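Destby adia a compra dos braços e testa primeiro a garra em simulação

19 de maio de 2020

Quem acompanha esta página sabe que eu ando há meses a falar da compra dos braços robóticos da Destby (e que já houve quem me pedisse para mudar de assunto!). Pois bem, há novidades: a encomenda não avança antes de outubro e, até lá, o trabalho passa quase todo para o simulador. Soube-o ontem pela Fionnuala Mac Giolla, responsável pelas compras da cooperativa, numa chamada que era para durar dez minutos e durou bem mais de uma hora.

O plano inicial, para quem não se lembra, eram oito braços com garra de dois dedos, todos de uma vez, para as bancadas de preparação. O orçamento total chegava aos 255 mil euros, com instalação e formação incluídas, mas sem manutenção, e foi precisamente aí que a conversa azedou. A Ailsa Urquhart, da área financeira, fez as contas a três anos e pediu que se cortasse o pedido para metade. Ficam então quatro braços na primeira fase e os restantes dependem do que sair dos testes.

Eu confesso que fiquei aliviado. Já vi uma empresa encher um armazém de equipamento caro para depois perceber que a garra não agarrava aquilo que lá passava todos os dias, e não tenho saudades nenhumas dessa reunião. Na Destby o que passa pela bancada é de tudo um pouco, peças lisas, peças rugosas, coisas compridas e tortas, e o catálogo do fornecedor só mostra caixinhas de cartão muito direitinhas.

Por isso gostei de ver o que a equipa do Bảo Kim anda a montar no simulador. A bancada é de pedra, há uma taça e mais uns objetos por perto, e a garra preta trabalha numa peça escura e áspera que parece um pequeno tronco.

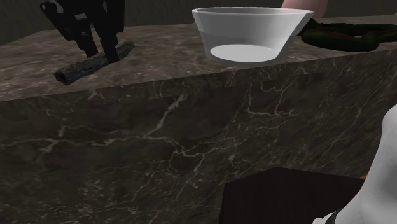 O que muda no orçamento

A primeira mudança é que as licenças do simulador, da Tidia, passam a ter linha própria. Até agora estavam metidas em "diversos", o que irritava a Ailsa e, verdade seja dita, também me irritava a mim quando tentava perceber os números. São 17 postos, divididos entre a equipa técnica e as pessoas das bancadas, que vão poder entrar nos ensaios e dizer o que falta. Achei ótima ideia, até porque são elas que vão conviver com as máquinas!

A segunda é que os dedos da garra deixam de vir no pacote. O Bart De Bruijn, que trata da parte mecânica, quer escolher entre dedos estreitos e dedos mais largos com base nos ensaios, e comprar os jogos de substituição à parte. Ele insistiu muito comigo nas peças compridas e irregulares, em que uns milímetros a mais ou a menos de abertura podem decidir se o dedo passa ao lado ou bate na peça. Perguntei-lhe se não era preciosismo. Respondeu-me com o preço de um jogo de dedos, e eu calei-me.

Também ficou combinado que cada ensaio é visto de mais do que um ângulo, incluindo de muito perto da garra, para se perceber a folga de cada lado antes de fechar.
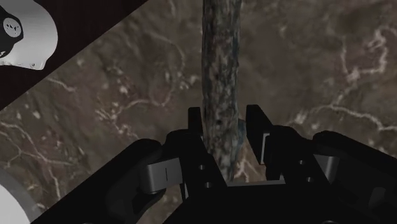

Há ainda a questão das bancadas. A proposta da Jatoi, que faz a instalação, previa substituir os tampos todos, e essa parcela saiu por completo do pedido desta fase. A Fionnuala prefere esperar pelos resultados e só depois decidir se é preciso mexer nas alturas ou se basta reforçar os pontos de fixação. A Jatoi não ficou encantada, como se imagina, mas aceitou manter os preços até ao fim do ano (por escrito, que eu perguntei).

Quem continua a torcer o nariz é a Fouzia Orakzai, coordenadora do turno da manhã na unidade de Drimia. Diz ela que o simulador é muito bonito, mas que quer um braço a sério na bancada dela durante umas semanas antes de alguém assinar seja o que for. Tem razão, acho eu. A Fionnuala prometeu pedir ao fornecedor uma unidade emprestada e ainda não tem resposta.

A lista final de material deve ficar fechada no verão, e as propostas dos fornecedores são abertas em outubro. Se entretanto aparecer a tal unidade de empréstimo, vou a Drimia vê-la e conto aqui como foi.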